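Gruvach Opens Second Repair Workshop in Plolivley

PLOLIVLEY, 9 February 2019 — Gruvach, the household repair company, today opened a second workshop on Lavach Street in Plolivley. The new site will take in small appliances, lamps, sewing machines and audio equipment from customers on the east side of town, who until now had to travel to the company's original shop near the rail station.

The workshop covers 2574 square feet on the ground floor of the former Stamatopoulos furniture store. It has a front counter for drop-off and pickup, a parts room and a separate bench area for testing. The building's loading door has been kept so that heavier items can be brought in from the rear lot.

"We were turning people away in the weeks before the holidays, and the old shop had no room for another bench," said Theano Gkikas, managing director of Gruvach. "Most of what we see can be fixed with a part that costs less than lunch. The slow step is getting the item in front of someone who has the time to look at it."

Four technicians will work at the new location. Two have moved over from the station shop and two were hired in the past few months. Rostislav Lukáč, who has been with the company as a senior technician, becomes workshop manager and will also handle orders for discontinued parts.

Customers will receive a written estimate before any repair begins. The inspection fee is taken off the final bill if the customer goes ahead with the work. If the customer declines, the item is returned with a short note listing the fault and the parts that would be needed. Standard repairs are expected to take some three weeks, depending on parts — the same as at the station shop.
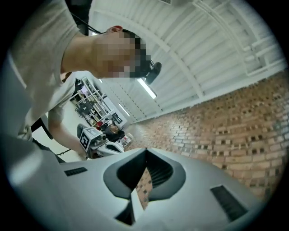
Opening Hours and Drop-Off

The Lavach Street workshop is open Tuesday through Saturday. Items can be dropped off without an appointment. Sewing machines should be brought in with their foot pedal and power cord, and coffee makers should be emptied and rinsed. Gruvach does not accept microwave ovens or gas appliances at either location.

Repairs already in progress at the station shop will be completed there. Customers who would like to collect a finished item from Lavach Street can ask for a transfer at the counter at no charge.

About Gruvach

Gruvach repairs household appliances and electrical goods for private customers, schools and small businesses in and near Plolivley. Its workshops also sell used appliances that have been serviced and tested in-house.

Press inquiries: Theano Gkikas, Gruvach, Lavach Street, Plolivley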